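Workshop notebook, June 2024

Wedges, epoxy and the range ball sort

Picking up where the last entry left off, which was with the Flaltari wedge shafts laid out on the bench and me in a bad mood with them. Mood much improved! I went back to the start, checked the raw lengths against the sheet, and found that two of the shafts had already been tipped by whoever had them before us. So the frequency readings weren't wrong at all, I was just comparing shafts that had been cut differently and blaming the clamp. I'm sorry, clamp.

The two tipped ones now have a strip of yellow tape below the label and live in the odds drawer. Please don't put them back with the others. If you want one for a chipper or a cut-down for a junior they're fine, help yourself, but write it in here.

On to the wedge build itself. The 56 head came in at 295 g bare on the small scale, which is a touch lighter than I like for a sand wedge on that shaft. I put it together dry with the grip slid over the butt and it sat at D1. The player wants to feel the head, and said so more than once, so I tried a tungsten tip weight in the shaft and got to D3, then a strip of lead tape low on the back and got near enough to D4. Left it there. I know some of you don't like tape on a nice clean head, but it comes off again, and a tip weight is a nuisance to get out once it's glued.

The 52 and the 60 went together without any drama. Both D3 dry. The 60 has a slightly tight hosel and I had to run the brush through it a few times before the shaft would bottom out. Worth checking with a pencil mark on the shaft, as it feels seated well before it is. 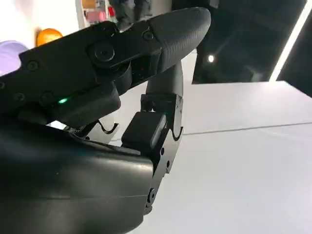 Finger joint with its screws, green LED lit.

Epoxy. We're nearly through the last of the old tubes and I've opened the Rura two-part, so everything from this set of wedges onwards is Rura. It's thicker than I'm used to and a bit stringy on the stick. It also seems to want a proper long mix – I did one batch in a hurry, didn't like the streaks, binned it and did it again. Smear it round the inside of the hosel as well as the tip, twist as you push, wipe the ferrule straight away. I left a blob on the card next to the vice and could still dent it with a thumbnail at teatime. By next morning it was like glass. So I'm saying overnight for everything, including the jobs where somebody is standing at the counter telling me they've got a tee time.

Ferrules: we're out of the plain black ones in the iron size. There are some with a thin silver ring and I used those on the 52 and 60, then had to pull the black one off the 56 so all three would match. Ten minutes I won't get back. Turning them down went well, though. Worn belt, light pressure, keep it moving, then a wipe of acetone on a folded paper towel. One pass with the acetone and leave it alone. I went back for a second wipe on the 60 and dulled it and had to polish it up again.

Lofts and lies next. The Fakum machine was reading half a degree flat again. I only noticed when I put my own 7-iron in, which I know by heart by now because I check it every time I've got nothing better to do. The pointer screw had worked loose. Nipped it up, checked again against the 7, spot on. Could we all get into the habit of putting a known club in first? I'm including myself in that, as I'd already bent one wedge before I thought to look. (It's been bent back. It's a soft forged head and took it happily, but I wouldn't want to do that to a cast one.)

Final numbers for the card:
52 – loft 52, lie 64, D3
56 – loft 55.5, lie 64, D4 with tape
60 – loft 60, lie 64, D3

The half degree on the 56 is deliberate and the player knows.
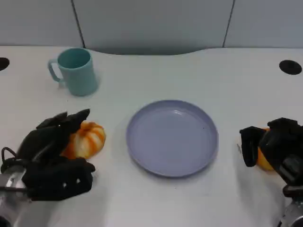

Teal mug at the back left, lavender plate in the middle.

Range balls, then, which was the job I'd been dodging. We tipped the whole lot out and sorted them on the old snooker table cloth so they wouldn't roll off everywhere. They rolled off everywhere. In March we had 1,229 on the sheet and now we've got 1,075 that I'd be willing to hit, so we've lost a fair few, what with the long grass, the ditch, people's pockets and the ones I've thrown out for being split or bald. I was fussier than last time. If a ball had a cut you could catch a nail in, it went.

The two-piece ones are holding up far better than the one-piece. You can tell them apart with your eyes shut by dropping them on the concrete: the one-piece give a dull thud and the others click. I got rather absorbed in this and was at it longer than the job needed. Paint is going on both kinds, but a ball with no paint still flies, near enough, and I'm not going to be precious about that for the practice bays.

I'd like to keep the good two-piece ones in their own bin for fittings. It makes no sense to spend an hour getting someone's wedge gapping right and then have them hit three different balls in a row. The Thongsuk end of the range has the flatter mats, so I'd do fittings down there too.

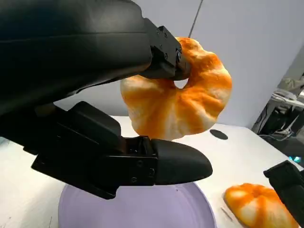

Bread roll, held near its upper left.

Stock check on grips while I was in the mood. 147 altogether, if you include the pink undersize ones that we seem to have been given rather than bought. Plenty of standard round, hardly any midsize, and just a couple of the ribbed ones that the older members ask for. I've put midsize on the order. Somebody had been using the last roll of the two-inch tape for parcels! It's on the order too, and the new one is going in the drawer under the vice.

A note on putters. I had one in that wouldn't sit square, and its owner had been living with it for a couple of seasons by aiming left. I put it on the flat plate and the shaft bend was a hair off, nothing more. Two minutes with the bending bar and it sat beautifully, and now of course it feels all wrong to its owner, who has asked whether I can put it back. I've suggested a fortnight with it first. If it comes in again while I'm off, the original reading was two degrees open and it's pencilled inside the lid of the putter box.

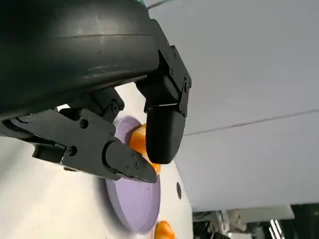
Lorna Haskett

Left to do, in no sort of order:

Grip the three wedges once the epoxy has had its night. Standard round, one extra wrap under the lower hand.

Black iron ferrules, order a decent bag of them this time.

Ring about the hybrid with the rattle. I've had a go with the sticky stuff through the weight port and it's quieter, though I can still hear something if I shake it hard. It might be a bit of old epoxy up the shaft. I'd sooner pull it than keep squirting glue in, but it's the owner's call.

New belt for the linisher, the fine one. Keep the old one for ferrules.

Check the Flaltari iron shafts for tipping before anyone puts one on the frequency meter. I've done the wedge shafts, I haven't touched the irons.

And the heat gun is back on its hook by the door, where I'd be very happy for it to stay.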